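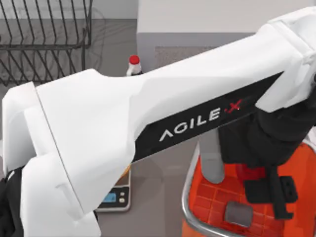 Dos mandos bastan

Hace tres inviernos se nos murió el microondas de casa. Tenía un teclado con dieciocho programas, de los que usábamos uno, el botón de sumar treinta segundos. Cuando ese botón dejó de responder, el aparato entero quedó inservible, aunque seguía calentando perfectamente si uno conseguía ponerlo en marcha. El servicio técnico de Muvero me dijo que el panel solo se vendía completo y que costaba 131 euros. El microondas nuevo, de la misma casa, valía menos.

Lo cuento porque creo que en las cocinas se ha perdido una discusión que merecía darse. Hemos aceptado que cada electrodoméstico tenga una pantalla, un menú y un modo de bloqueo infantil que los niños desactivan antes que los abuelos, y lo hemos aceptado sin pedirlo. Yo no conozco a nadie que entrara en una tienda a quejarse de que el mando giratorio de su horno era demasiado fácil de entender.

El mando giratorio tiene virtudes que se olvidan. Se ve de lejos en qué posición está. Se maneja con las manos mojadas, con los ojos en otra cosa, con guantes de horno si hace falta. Una persona que ha perdido vista puede ponerle una marca de esmalte en el minuto tres y arreglárselas sola durante años. Mi madre lo hizo así. Cuando le regalamos una placa táctil, de superficie lisa, dejó de cocinar por las noches. Decía que no le apetecía, y tardamos demasiado en comprender que no distinguía los símbolos.
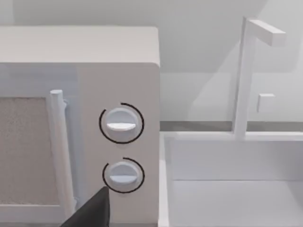 Microondas blanco con dos mandos redondos y tirador vertical.

Se me dirá que los mandos son imprecisos, y es verdad. Entre un minuto y un minuto y medio hay un milímetro de giro. Pero calentar un plato de lentejas no exige precisión. Exige mirar, remover y volver a meterlo si está frío. La precisión al segundo que ofrece un teclado digital se pierde en cuanto cambia el tamaño del plato o la temperatura de la nevera.

También se me dirá que el fabricante pone lo que el cliente pide. Aquí tengo más dudas. En el catálogo de Homham de noviembre conté los modelos de microondas que se podían manejar solo con mandos. Había dos entre 20, y los dos estaban en la última página, sin foto grande, con la palabra "básico" delante. Quien compra uno de esos aparatos recibe el mensaje de que se conforma. En la tienda me pasó algo parecido: pregunté por un horno sin pantalla y el vendedor me llevó al rincón de los pisos de estudiantes.

El precio explica una parte. Una botonera impresa puede salir barata de fabricar y permite anunciar muchas funciones sin añadir casi ninguna pieza. "Descongelar pescado", "palomitas" y "bebida caliente" suelen ser combinaciones de potencia y tiempo con un dibujo encima. En la otra punta están los hornos de gama alta, como el Stitska que una vecina instaló en su reforma por 1.321 euros, que pide actualizarse cuando uno quiere asar un pollo. Entre la botonera que se rompe y la pantalla que se actualiza queda muy poco sitio para el aparato corriente, hecho para durar y para que lo use cualquiera de la casa.

No soy enemigo de la electrónica. El programador de la caldera me ahorra dinero y no volvería a la lavadora de mis padres, que había que vigilar. Hay máquinas en las que un programa hace un trabajo que antes hacía una persona. Mi queja es con las otras, las que hacen lo mismo que hace treinta años y ahora lo hacen detrás de un menú.

Pediría dos cosas bastante modestas. La primera, que la pieza que más se toca se pueda cambiar por separado. Un mando de plástico entra a presión en su eje y cuesta poco; la pequeña ferretería Bhatia, que está a dos calles de mi casa, tiene un cajón lleno de ellos y casi siempre aparece uno que encaja. La segunda, que las tiendas dejen de colocar lo sencillo en el rincón de lo barato. Estoy dispuesto a pagar más por un microondas de dos mandos con buena puerta y buena bisagra, y sospecho que no soy el único.

Entre tanto, cada cual se apaña. El que tenemos ahora lo compré de segunda mano. Arriba se elige la potencia y abajo el tiempo. El timbre suena como el de una bicicleta y el plato a veces se atasca - hay que empujarlo con el dedo para que asiente -, pero las visitas lo usan sin preguntar. Mi madre, cuando viene a comer, se calienta ella misma la leche. Le he puesto una gota de esmalte rojo en el minuto dos.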